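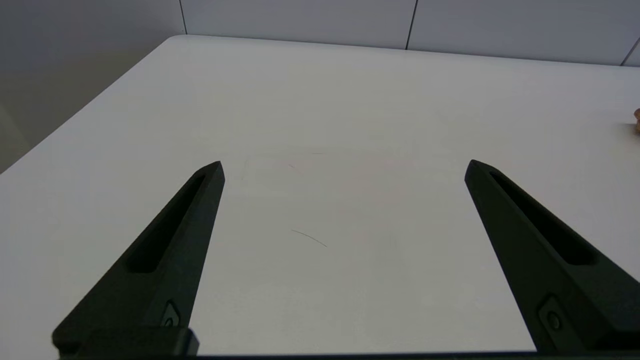
A work table is a table meant for jobs done by hand, sewing, sorting, packing and so on. Usually higher than a dining table. Early ones were planks on trestles, taken down at night. Tops vary a lot by trade: thick and scarred for butchers, ruled for tailors, wide and white as in the photo where small dark parts have to show up. Height matters more than most buyers think.

History
The Pestel pattern, named for the workshop that sold it, had 5 fixed heights and a drawer at one end. Nuttall later made a folding version, max load 300 pounds. Pilar Sepúlveda's survey of workshop furniture lists 163 types, many of them near copys of each other.

Care
Wipe with a damp cloth. No bleach on painted tops. Tighten the leg bolts every May or so, sooner if it wobbles.

Print this article | E-mail this article

Related articles
Trestle
Sawhorse
Drafting table
Pitance bench
Gristent stool

Home | Browse A-Z | Recent changes | Help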